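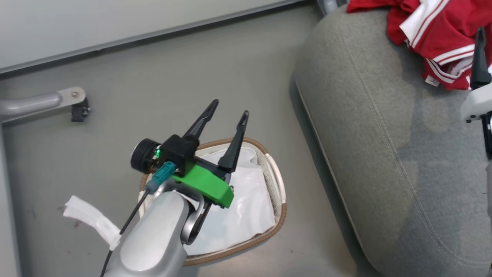 Chapter 7
Caring for Textiles in the Home

Chapter Objectives

After studying this chapter, students should be able to:
Explain how fiber, yarn, and finish affect the way a fabric responds to washing.
Describe the work done by water, detergent, heat, and motion in the wash.
Sort a mixed household load and defend the choices made.
Read a care label and select a suitable wash and drying method.

Key Terms

agitation
colorfastness
crocking
hard water
surfactant
thermoplastic fiber

Introduction

Every textile product in a home is wearing out. Sheets thin at the center, towels lose their loops, and dark shirts turn gray at the collar. Some of this wear comes from use, but a large share comes from cleaning. Water swells natural fibers and weakens some of them. Rubbing breaks the short fiber ends that hold a yarn together, and the lint collected in a dryer screen is made up largely of those broken ends. The study of textile care is therefore concerned with two aims that pull against each other: removing soil and preserving the fabric.

Earlier chapters dealt with the selection of textiles. Students learned to identify the main fiber groups, to tell a woven fabric from a knit, and to judge the quality of a seam. Chapter 7 follows those same products after they have been purchased. It begins with the nature of soil and moves on to sorting, washing, drying, and storage. Stain removal is treated separately in Chapter 8.

7.1 What Soil Is

Soil on clothing is a mixture. Body oils, perspiration, dust, food, and cosmetics are all present in an ordinary day's wash, and each is held to the fabric in its own way. Salts from perspiration dissolve readily in water. Oils do not, and must be lifted by a surfactant, a substance with one end attracted to water and the other attracted to oil. Dust and clay are held mechanically between the fibers and are released mostly by motion.

Time matters as well. Oils that are easily removed on the day of wear can oxidize in storage and turn yellow. Damp articles left in a closed container may develop mildew, which feeds on cotton and linen and can leave permanent marks. Household articles awaiting the wash should be kept where air can reach them – an open or woven container serves well – and damp towels should be dried before they are added. 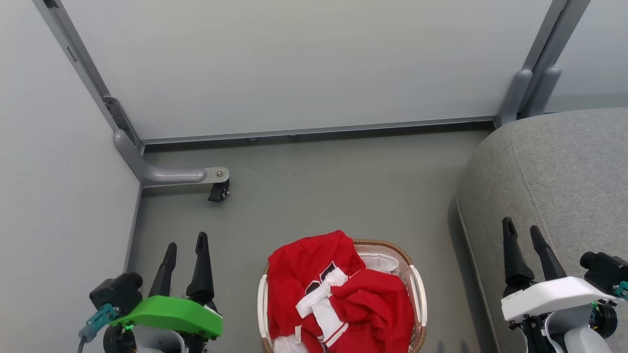
Photo courtesy of Harkstead Textile Study Collection. Used by permission.

7.2 Sorting

Sorting is the first decision in the care of textiles and the one most often hurried. Articles are separated by color, by fabric weight, by degree of soil, and by the treatment stated on the label. White and light articles are kept apart from dark ones so that loose dye does not transfer. Strong reds deserve particular attention. A red dye that has not been fully fixed may bleed onto a white trim or band on the same garment, and washing it separately does nothing to protect that trim. Cool water and prompt removal from the machine are the usual safeguards.

Printed numerals and lettering call for similar care. Many are bonded to the fabric with heat, and a hot dryer can soften the bond and cause the edges to lift. Turning the garment inside out reduces rubbing on the printed face.

Case Study: The Mumon Residence Hall

The residence hall at Mumon operates a shared laundry room. Residents reported that new towels felt stiff and that dark clothing had a chalky film. The supervisor first suspected the machines, which were set to a 45-minute cycle. A water test showed high levels of calcium and magnesium, and a review of habits found that many residents were filling the drums completely. The hall posted a loading guide and switched to Vass, a detergent made for hard water. As you read Sections 7.3 and 7.4, consider which of these two changes would have had the greater effect on the towels, and what further information you would want before answering.
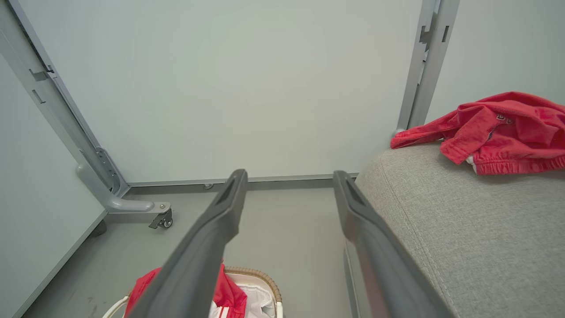 Why is hot water no longer recommended for every load?
Modern detergents clean well at lower temperatures, and heat can shrink wool, fade dyes, and set wrinkles in thermoplastic fibers such as polyester. Hot washing is generally kept for heavily soiled whites and other sturdy articles whose labels allow it.

7.3 Four Factors in the Wash

Cleaning depends on chemical action, temperature, mechanical action, and time. When one is reduced, another must usually be increased to obtain the same result. A delicate cycle, with its gentle agitation, may rely on a longer soak. A cotton wash at 90 degrees Celsius removes heavy soil quickly, though at a cost in energy and in the life of the cloth.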